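Rechercher sur le site Mots-clés OK

Rumport entraîne ses bras robotisés au rangement de bureau en simulation

15 juin 2024

Le laboratoire Rumport a présenté une méthode d'apprentissage destinée aux robots manipulateurs, mise au point dans un environnement entièrement simulé. Baptisée Pledivgate, elle porte sur une tâche courante : saisir un objet posé sur une table et le ranger à l'endroit demandé.

Le principe consiste à découper chaque geste en 4 phases (approche, saisie, transport, dépose) et à corriger séparément celle qui échoue. Le système a été entraîné sur 1 110 séquences, puis évalué sur 100 essais avec des positions de départ tirées au hasard. 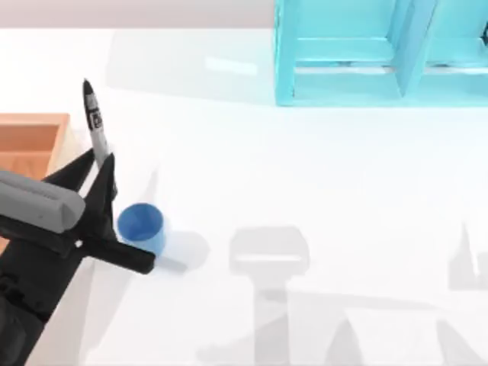 Un marqueur tenu à la verticale par la pince, à côté d'un gobelet bleu. Simulation Rumport.

Selon l'équipe, la version précédente, MacRitchie, reprenait toute la séquence après une saisie manquée. Pledivgate ne rejoue que la phase en cause, ce qui divise par trois, ou presque, le temps de calcul nécessaire à l'entraînement.

La dépose reste l'étape la plus délicate. Les compartiments étroits laissent peu de marge aux doigts de la pince, et une erreur d'orientation de l'objet suffit à faire échouer l'essai. Les chercheurs ont donc ajouté un point de vue rapproché sur la zone de rangement.

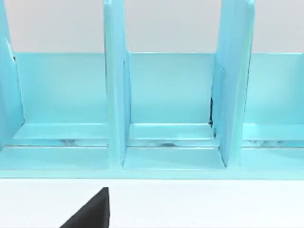

L'organiseur turquoise et ses compartiments, avec un doigt de la pince au premier plan. Simulation Rumport.

Le passage au matériel réel est prévu en juillet, sur une cellule fournie par la société Kikbridge. Les scènes simulées doivent être mises en ligne au même moment.

Commentaires (3)

polo_meca
Et le taux de réussite sur les 100 essais ? Je ne le vois nulle part.

Vireline
Même question. Les ombres sont bien rendues, mais pour le frottement sur un stylo lisse j'attends de voir sur un vrai bras.

atelier38
Quelqu'un sait sous quel format les scènes seront publiées ?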